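Store glue bottles on their sides

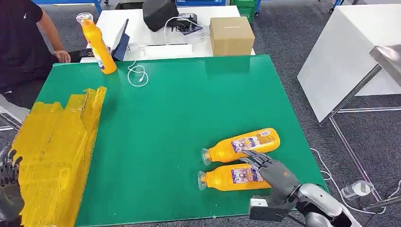
Most people who keep glue, paint or dish soap in squeeze bottles stand them upright, and most people spend the first minute of any job shaking the stuff down toward the tip. I did it for years. I now think a bottle in use should lie flat on the table until the job is finished. Two of the orange-yellow ones on my green mat are lying that way, side by side with their narrow necks pointing left, and one is still standing near the back corner. The standing one is the one I would worry about. A tall bottle with a tapered top is easy to catch with a sleeve, and a tablet on the next desk is not where you want the contents to go.

The usual objection is leaks. With a cap that closes properly I have not had one. The cheap Kultis bottles did drip, and I stopped buying them. The Prokent ones hold 244 ml and cost a little more, and I have had 6 of them on their sides in a drawer since March – no mess so far.

For long storage I still stand them up, in a box in the hall closet. A label you can read from above is worth something there. On the work table, lay them down.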